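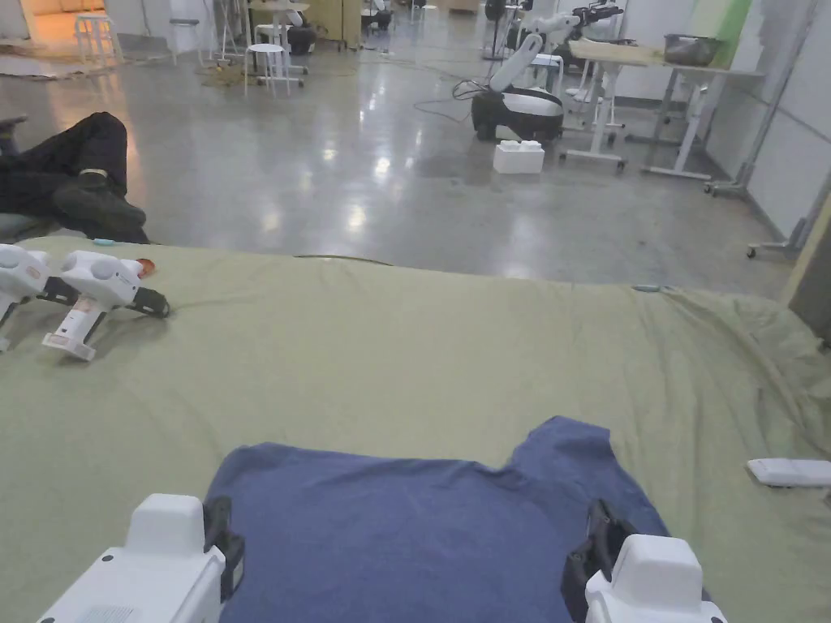 ## Slipping on cloth with the Hemmin hand-helds

**Opened by:** Vilja Lahtinen
**Looking after it:** Tymofii Zakharchenko
**Status:** open, waiting on parts

Hello Tymofii, and sorry in advance for the length of this one. We're comparing the Hemmin hand-held grippers with the older Stollo pair on folding, and the right Hemmin keeps losing its hold on T-shirts. The dark blue one on the green sheet is the worst for it. I pinch near the armhole, press down on the left shoulder with the other hand, and all is well until I lift. Then the right side slides out of the finger, very gently, as if it had somewhere nicer to be.

Things I've tried so far:

- Wiped both black fingers with a damp cloth and let them dry. No change.
- Swapped left and right hands. The slip follows the gripper, so it isn't my grip (a relief, I must say).
- Took a bigger pinch of cloth. Better, but then the fold comes out lumpy.
- Tried the Stollo pair on the same shirt. They held, though they're heavier and my wrists were grumbling by lunch.

**Tymofii, Sunday, late morning**

Thank you Vilja, lovely clear notes, please don't apologise! Could you look at the closing reading on the right one? Squeeze it fully shut with nothing in it and write down what the screen says, then do the same on the left. They ought to be within 2 of each other. Also, which firmware?

**Vilja, same day**

Left closes at 400, right stops at 52 short of that, and I did it several times over to be sure. Both are on the version So-ying put on for us in April. I had the lid off the trigger housing as well and couldn't see anything caught in there, but my eyes aren't what they were for small springs.

**Tymofii**

That's a big gap, and I'd say it's your trouble. Please run the zero routine from the Fetar menu: hold the trigger open, wait for the second beep, let go slowly. If the reading comes back the same, the linkage is probably worn, and Angus has a spare at Zeltadell he can post.

**Vilja**

Ran it twice. The right one went up a little and then settled back where it was, so a linkage please, and do thank Angus for me. I've done around 130 folds on this pair, if that helps him. In the meantime I'll carry on with the Stollos and keep the Hemmin results for shirts in a separate sheet, so that Radomir doesn't mix them into the comparison.

**Tymofii**

Asked Angus, he'll pack it with a fresh set of finger pads. Leaving this open until you've fitted both and tried the blue shirt again.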